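# Stunomero Tabletop Gripper Comparison

## Summary

This data card describes recordings made to compare two grippers, Nodley and Flulilen, on the same arm and controller. Nodley is a two-finger parallel gripper with rubber pads. Flulilen has two soft fingers that bend around an object. The set is intended for research on grasp planning and grip force.

Version date: Monday, February 28, 2022

## Contents

- 423 recorded trials, each lasting up to 40 seconds
- 14 trials set aside for checking calibration
- Head camera video, joint positions and commanded grip force
- One outcome label per trial: held, slipped or missed

## Method

The operator places the objects by hand and starts the controller. The arm approaches one target, closes the gripper, lifts and returns the object to the table. Both grippers are run on the same layout before it is changed. Grip force is logged by the Hong controller, and its settings are stored with each trial.

Drink cans are used upright. Flat packets are included because a gripper approaching from above has little height to work with.
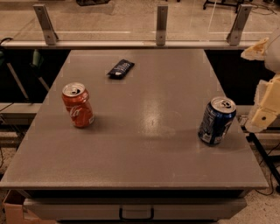

*Head camera view of a three-object layout: red Coca-Cola can, dark blue can and black packet, with part of the arm at right.*

## Known Limits

Glare on the tabletop affects color-based segmentation in many trials. Users should not treat bright patches as object edges. The outcome labels were assigned by one reviewer. Force readings from the two grippers are not directly comparable until the offsets in `calibration.csv` have been applied.

## Use

Please cite the Stunomero data card and state which gripper was used. Trials from the calibration group should not be used for training.

Comments (3)

**mk_lab** Is the fill level of the cans recorded anywhere? It would matter for the slip labels.

**Stunomero data desk** It is not in this version. We plan to add a column in June.

**tove22** The offsets file loads fine, but the header row has a stray space after "force".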